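Home | Fixtures | Forum | Log in

Zarisetti away, who's going?

benito_v
May 15, 2021

Right, 682 tickets gone out of 700, so get a move on!

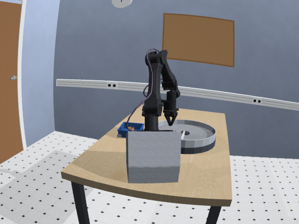

I'm driving up from Prerkoston with two spare seats (one if Araceli brings her drum). Avcı has to start up front for me, he was superb in April.

lernero_end
Avcı? Seven games without a goal, mate. Give the young lad a go.

AraceliToledo
The drum is coming. And he had three assists in those seven, so leave him alone!

lernero_end
Two. One was a deflection.

11 replies | 7 likes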